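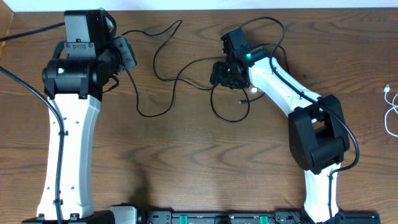
Sourdough, month five, a progress report of sorts

10 February 2019

Quick one tonight, the dough is on its second rise and I have maybe twenty minutes before I have to do something to it.

So. Five months in. I said in my last post I'd write up the starter thing properly and then didn't, sorry. A few of you emailed. Precious Javier emailed twice. Okay okay.

The starter is alive. Second starter, I should say. The first one went in the trash in the fall after I left it on the back of the stove and then turned on the oven for a lasagna. Cooked it right through. Smelled kind of great. Current one came from Halldóra Hafstein, who keeps hers in an old pickle jar and feeds it whenever she remembers, and it is ten times tougher than the one I babied with filtered water and a thermometer. No thermometer now. Tap water. Whatever flour.

What I do at the moment, for those who asked:

Take it out of the fridge the night before. Feed it. Go to bed. In the morning it's either up and bubbly or it's sulking, and if it's sulking I feed it again and we have toast from the store. Mix after breakfast. Flour, water, starter, wait a bit, then salt. I forget the salt maybe one loaf in five. You can tell right away, it tastes like a wet envelope. Butter with salt on it helps some.

Hydration. People get so worked up about this. I was doing 80 percent for weeks because a book told me to and every loaf spread out like a cow pie. Could not shape it. Dough on my elbows, dough on the faucet. Dropped it down a good bit in December and suddenly I had bread that stood up. Smaller holes, sure. But I put jam on bread and jam falls through holes, so who cares.

Flour: the big bag from the mill store in Dultenbridge. They changed the hours again, they close at 2 now, which I found out standing in the parking lot. The rye is good there. The whole wheat I think has been sitting a while, last bag was a little bitter. Might just be me.

The pot. I borrowed Florante Tolentino's big cast iron one and have not given it back. Florante, if you're reading, I know. It's just that the lid fits so well. I looked at getting my own and they cost more than I thought, and the cheap one had a plastic knob that says it's not for hot ovens, so what is it for. Will keep looking. Garage sales start up in June.

Scoring, still bad. I use a razor blade held in my fingers like an idiot. Should be one fast cut and I always slow down halfway and drag it. Tsz-kin Tai does wheat stalks and leaves and all that on hers. Mine look like somebody sat on them. Taste is fine.

Oh, and the burnt bottoms! That was the other thing people asked about. Cookie sheet on the rack underneath the pot. That's it, that's the whole fix. I tried cornmeal, I tried two layers of parchment, I tried moving the rack up and then the top burned insted. Cookie sheet. Use an ugly one, it will warp.

Timer just went, back in a sec

Ok. Shaped, in the basket, in the fridge. Bit sticky. Kitchen is cold this week so everything is slow, I've been giving it a couple more hours than in the fall and it probably wants more than that. I poke it. If the dent comes back fast it needs longer, if it comes back slow it's ready, if it doesn't come back at all you went to the store and forgot about it. Make focaccia.

Discard. I don't have a good answer. Pancakes, mostly. Crackers once, with sesame seeds, and they were really good, and then I made them again the same way and they came out like roof shingles. Did not write down what I did the first time. I have a notebook for this. It has three entries in it, all from October, and one is a grocery list.

Somebody asked (Witold?) if it's cheaper then buying bread. Ha. No. Maybe if you don't count the basket and the scale and the bag of rice flour I've used two spoons of. And the oven going for an hour. But I've stopped buying the fancy loaf at the market on weekends, so a little.

Next up I want to try one with walnuts, and a plain sandwich loaf in a tin because the round ones don't fit the toaster unless you cut them in half and then one end always gets stuck. Also rolls for my sister's thing. She wants soft ones. I have not made a soft thing yet in my life.

Bed. Baking at seven if I'm up.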